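Ticket 866: Garment folding policy, hood step fails on dark tops
Project: Wuten
Opened by: Simin Golestani
Assigned to: Tihomir Vasić
Status: Open, waiting on retrain

6 July 2022, Simin Golestani
The policy trained on all 3,000 hand-held gripper demonstrations folds T-shirts well but stalls on hooded tops. In 49 test runs with hoodies, 24 stopped before the first grasp. The predicted gripper path drifts towards the hood opening and then hovers. Light-coloured hoodies mostly get through. Logs are in the Jarnitz folder.

Tihomir Vasić
Checked the obvious things first. Calibration is fine, the gripper width signal is fine, and replaying the recorded actions gives the right motion. I then went through the home demonstrations by garment colour. On dark cloth the folds inside the hood are hard to tell from shadow, and our crop makes it worse by throwing away the outer part of the view.

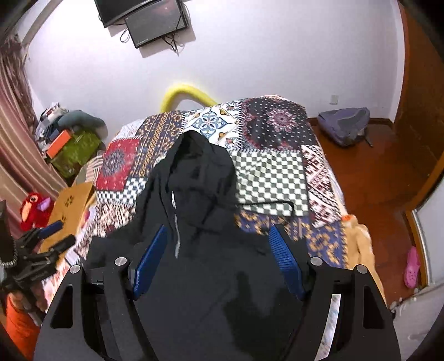 Home set, black hooded sweatshirt on patchwork-print bedspread, both grippers in view.

Look at the drawstring in that one. It is pale against black cloth, so it is the strongest edge on the garment, and the attention maps sit on it for most of the approach. The printed checks on the bedspread pull some attention too, but less.

Azadeh Hassanpour
Could we mask the drawstring?

Tihomir Vasić
Tried it on a small batch. The drift got smaller but the hover stayed, so the string is only part of it. Widening the crop helped more — the hover went away in replay. I haven't run it on the arm yet.

Simin Golestani
Please keep the two changes separate when you retrain. Wider crop first, same seed, same demonstrations. Farhad Mirzaei has the bench until August, so ask him for a slot.

Tihomir Vasić
Started the wider crop run. Will post the hoodie results under this ticket.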